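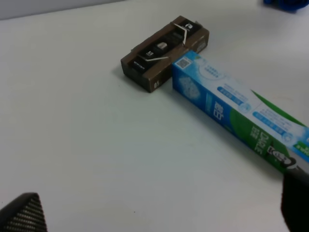 Zbigniew Mazurek says I should slow down before the fingers close and not after, and that I have been doing it the wrong way round since August. He said it twice this morning, once at the desk and once over the headset.

15/09/2019, Clurnside

Started at the usual time. The arm was still set up from yesterday, so I only had to check the wrist camera and warm the joints through. The left handle has a bit of play in it again. I wrote it on the sheet. Fogh say they will send a new spring, but they said that last month as well.

The morning was boxes. The long toothpaste carton is awkward when it lies against something else. If I come in square to the carton, one finger wants to go where the other box is. If I come in at a slant, the grip closes on a corner and the carton turns as it lifts. Zbigniew wants to have both ways recorded so that the model sees more than one approach. I can see the sense in it, although it means doing the bad one on purpose and trying to make it look like a choice.

I tried what he said about slowing down. It does help. I had been hurrying the last part of the reach, then stopping dead with the fingers open, then closing in small steps. When we played it back the pause was plain to see. Zbigniew's point is that the robot will learn the pause too, and will stand over every object waiting for something.
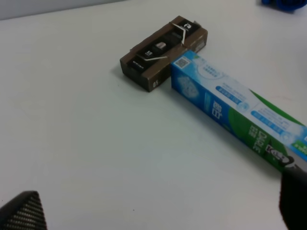

Heiðrún Hedegaard
Remote operator, Gadlow table-top project

The small brown box gave me more thought than the carton. It has thin white strips across it, and I don't want a fingertip under one of them. From the wrist view I find it hard to judge how high they stand. I asked if I could use the side camera for that part only. Zbigniew said to leave it off. The model will have the wrist view and nothing else, so if I steer by something it can't see, the recording teaches it to guess. I know this, and I still look over at the side screen when I get stuck. After the tea break I turned it to face the wall.

The target for this set is 200 good runs. We had 38 by lunch, which is slow. A fair number went in the bin for my own mistakes. The worst was when I let go of the handle to scratch my nose and the arm followed me. I marked it as failed and typed "operator" in the reason box.

Lunch was soup from the van. It rained, so we ate inside. Zbigniew talked about the place he worked before, where they led the arm about by hand with the motors slack. He liked it better because you feel the weight of things. His trouble was that his own hands got into all the pictures and they had to play every movement back without him before they could record it. I have done a bit of hand guiding too and found it hard on the shoulders. With the handles I can sit down, but I feel nothing when the fingers touch. I go by the look of it, and by the sound of the motor if the fan is off.
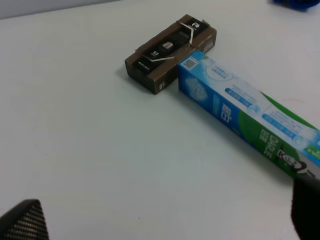
*Carton end against the side of the small box, fingers open.*

In the afternoon we went over the notes for the new person who starts soon. I wrote most of them and had to cut a lot. What I kept was: reach steadily, don't correct more than you need to, and when a grip slips, carry on and try again if the object is still in reach. A recovery is worth keeping. I used to stop the recording each time something slipped, and Zbigniew had to tell me that those were the runs he wanted.

The notes also have a part on putting things down. I find that harder than picking up. The habit is to open the fingers wide as soon as the thing is over the right spot, and then it drops or gets knocked on the way out. I lower until I think I am down, wait a moment, and open only as far as I must.

We changed to food and drink after that, with the blue bowl. The can in the bowl needs care because a finger can stay leaning on it after the grip is open, and if I back off sideways the can will go with it.
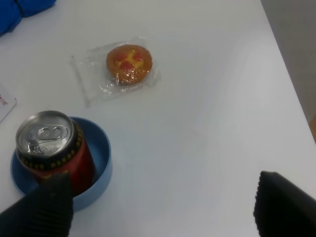
What happens if two operators do the same task differently?

We keep both, as long as each one finishes cleanly and neither has long stops in it.

That went into the notes as well, nearly as it stands. Clevon have more than 400 runs from their own people on a task like ours, and they have asked to compare. Zbigniew will send them a few of mine. I asked him to pick from the afternoon.

My right wrist is sore again, on the thumb side. I raised the chair before I went home and will see if it is any better tomorrow. Need to bring the other cushion and ring Fogh about the spring.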